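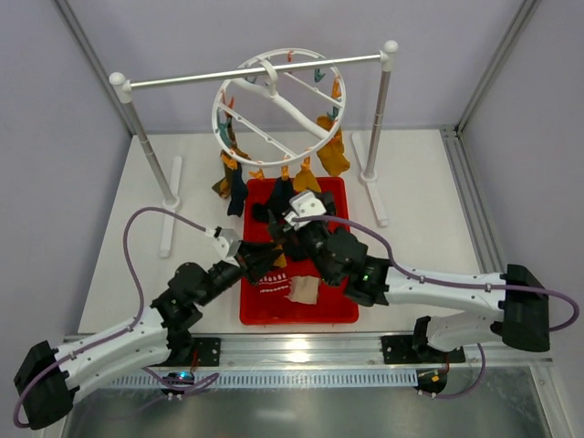
白い物干しラックと丸いソックスハンガー

Vasnessのハイネックニット「Sopacua」を二か月着てみた感想

2018年12月28日

年末の大掃除をほったらかして書いてます。だって今年中に書いておきたかったんです、このニットのこと!

前にインスタのほうにちらっと着画を載せたら「それどこのですか」「チクチクしますか」「首、苦しくないですか」と質問をけっこういただいて、そのたびに短く返していたんですが、どうも言い足りない。なので今日はまとめて全部しゃべります。長いです。お茶でもいれてからどうぞ。

どんなニットかというと

Vasnessというブランドの、Sopacuaという名前のハイネックです。ブランド自体は小さくて、わたしもJikell(よく行くセレクトショップです)で見かけるまで知りませんでした。デザインはSverre Sundqvistさんという人で、タグの裏にちっちゃく名前が入ってます。こういうの、ちょっと嬉しい。

色はグレージュ、こげ茶、紺、それから「苔」という名前の深いグリーン。わたしが買ったのは苔です。グレージュと最後まで迷って、お店の鏡の前を何往復したことか。グレージュは顔色がぱっと明るく見えて、たぶん無難に出番が多いのはこっち。でも手持ちのニットがすでにベージュだらけでクローゼットが砂漠みたいになっているので、思いきって苔に行きました。結果、大正解。茶色のスカートにも黒のパンツにも合うし、デニムに合わせるとちょっと賢そうに見えます(当社比)。

素材はウール100%。厚みは中くらいで、コートの下に着ても腕がもたつかない、でも一枚でもちゃんと冬の服に見える、という絶妙なところです。厚手のざっくりニットを想像している人には物足りないかも。

首まわりの話

ここがいちばん聞かれるところなので先に書きます。

わたし、首が短いんです。しかも締めつけられるのが苦手で、タートルネックを着た日は昼過ぎには人差し指を襟にひっかけて引っぱっている。そういう人間です。なのでハイネックは何年も避けてきました。

Sopacuaの襟は折り返さないタイプで、高さが首の真ん中くらいまで。立ち上がりが首から少し離れていて、前よりうしろのほうがちょっとだけ高い。横から見ると襟がゆるく前に傾いている感じです。これがほんとに楽! 一日着ていても引っぱりたくなりません。あごにも当たらないので、ファンデがつく心配もだいぶ減りました。ゼロじゃないです。うつむいてスマホを見る癖のある人は、やっぱりつきます。わたしです。

逆に、首をぴったり包んであったかくしたい人には隙間が気になると思います。風の強い日はわたしもストールを足しています。

チクチクする?

します。最初は。

ごまかしても仕方ないので書きますが、買って最初の週は襟の内側と手首がちょっとかゆかった。肌が弱い友だちに試しに着せてみたら「あ、無理」と即答でした。わたしは中に薄いカットソーを一枚着て、何度か着ているうちに気にならなくなったクチです。毛がこなれたのか、わたしが慣れたのか、そこはよくわかりません。

もともとウールがだめな人は、試着してからにしてください。試着室で着てすぐ脱ぐのはおすすめしません。首は着た瞬間より、しばらくしてからのほうが気になってくるので、できれば着たままお店の中をうろうろさせてもらうといいです。Jikellのスタッフさんは快くうろうろさせてくれました。

サイズ感と丈

わたしは普段Mで、これもM。肩の線がほんの少し落ちて、身幅は体に沿いすぎず、でもだぼっとはしない。袖は長めで、手の甲に半分かかります。これは好みが分かれるところかな。手首を出してすっきり着たい人は、袖口のリブがしっかりしているので、くいっと上げておけばずり落ちてきません。

丈は短めです。腰骨にかかるかどうか。ハイウエストのボトムスなら裾を入れずにそのまま着てバランスがとれるので、朝の「前だけ入れるか、全部入れるか、もう出しちゃうか」の悩みがなくなりました。あれ地味に時間を取られませんか? ローライズ気味のパンツだと、しゃがんだときに背中がすうすうします。一度やりました。寒かった。

前に着ていたIrettiとくらべて

ここ何年か、冬の主力はIrettiのクルーネックでした。これはこれで大好きで、同じのを買い足したくらい。やわらかさだけなら今でもIrettiの勝ちです。頬ずりしたくなるのはあっち。

ただ、Irettiは毛玉がすごい。バッグの当たる脇のあたりなんて、シーズンの途中でもう羊に戻りかけていました。通勤が片道60分で、その間ずっとショルダーバッグをかけているので、条件としては厳しいんですけど。Sopacuaは同じバッグ、同じ通勤で二か月着て、脇の下に小さいのがぽつぽつ出たくらい。ブラシでさっとなでれば落ち着く程度です。

形の持ちもこちらが上。肘が出ません。デスクで頬杖をつく癖があるのに、出ない。えらい。

色の深さは引き分けにしておきます。Irettiの赤はほかではなかなか見ない赤で、あれは手放せません。

洗濯と、毎日のお手入れ

タグには手洗い30度までとあります。わたしは着るたびに洗ったりはせず、脱いだらブラシをかけて、椅子の背にふわっと広げて一晩休ませておしまい。連続では着ません。着たくなるけど我慢。

洗うときは中性洗剤で押し洗いして、タオルに挟んで水気を取って、平らに広げて干します。最初に洗ったとき、深い緑なので色落ちが怖くて白いものと完全に分けたんですが、水にはうっすら色が出ました。二度目はほとんど出ず。それでも一緒に洗うのは濃い色の靴下くらいにしておくのが安心です。

ハンガーにかけて干すのはやめましょうね。昔それで別のニットの肩に見事な角を生やしました。 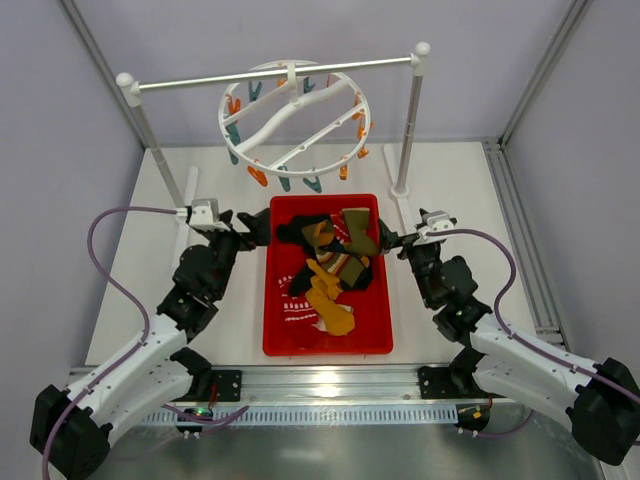
合わせているもの

いちばん多いのは、こげ茶のコーデュロイのロングスカート。足もとは黒のショートブーツで、アクセサリーは小さいピアスだけ。襟が首を隠すのでネックレスはいらなくて、そのぶん耳もとをちょっと大きめにしても大丈夫です。髪は結ぶか、耳にかけるか。おろしたままだと襟と髪がけんかして、首まわりがもっさりします。

仕事の日は黒のテーパードパンツにローファー。この組み合わせだと、靴下をからし色とかえんじにして遊びたくなります。パンツの裾からちらっと見えるだけなのに、苔色のニットと呼び合う感じがして、電車で座ったときひとりでにやにやしてます。

休みの日は色落ちしたデニムに白いスニーカー。上からキャメルのコートをざっと羽織れば、寝坊した日でもなんとかなる。17時に急に「ごはん行かない?」と誘われても、そのまま出られるのがありがたいです。

合わせてみて微妙だったのは、ふんわりしたチュールのスカート。ニットの表面がわりとマットできりっとしているので、上下で別々の人が着ているみたいになりました。もう少し毛足のあるニットなら合うんだろうなあ。

気になったところ

ほめてばかりもあれなので、不満もいきます。

まず値段。安くないです。セールで30%引きになるのを待つか迷いましたが、苔のMは残りが少ないと聞いて定価で買いました。後日Jikellをのぞいたら苔はきれいになくなっていたので、悔いはないです。悔いはないけど、財布はしばらくしょんぼりしていました。

それから、静電気。裏地がつるつるのコートの下に着ると、脱ぐときにばちっときます。コートの裏地との相性なのでニットだけのせいにするのはかわいそうですが、ウールのコートの日はそんなに気にならないので、気になる人は組み合わせを変えてみてください。

あとは洗濯タグ。左脇の内側に、やたら立派なのがついています。これが薄いカットソー越しにちくっとくる。切ってしまうと洗い方を忘れそうで、わたしは写真を撮ってから根もとで切りました。デザイナーさんの名前が入っているのは襟のほうのタグなので、そちらは無事です。

いただいた質問に

「自転車に乗る人でも着られますか?」という方。着られます! 前かがみになっても襟が苦しくないし、袖が長いので手袋との隙間ができません。ただ丈が短いので、背中だけ気をつけて。中のカットソーを長めにしておくと安心です。

「母へのプレゼントにどうでしょう」という方。うちの母に羽織らせてみたら、脱ぐときに眼鏡をひっかけて「頭が出ない」と騒いでいました。襟の口はものすごく広いわけではないので、かぶるタイプが面倒になってきた年代の方には、同じ糸のカーディガンのほうがよさそうです。そっちはGunvor Sandbergさんという別の人のデザインで、ボタンが大きくてとめやすいです。わたしもちょっと狙っています。

「何歳くらい向けですか」。うーん、お店では24歳の後輩がこげ茶を、そのとなりで母世代のお客さんが紺をあてていて、どちらもすごく似合っていました。形がシンプルなので、色で選んでしまっていいんじゃないでしょうか。

「春まで着られますか」。どうだろう、まだ冬しか着ていないのでなんとも。わたしの住んでいるあたりは朝晩が長いこと冷えるので、コートを脱いだあとも出番はありそうです。さすがに5月には防虫剤と一緒に引き出しで寝ていると思います。

次に買うなら紺のMです。もうお店に取り置きの電話をしてしまいました。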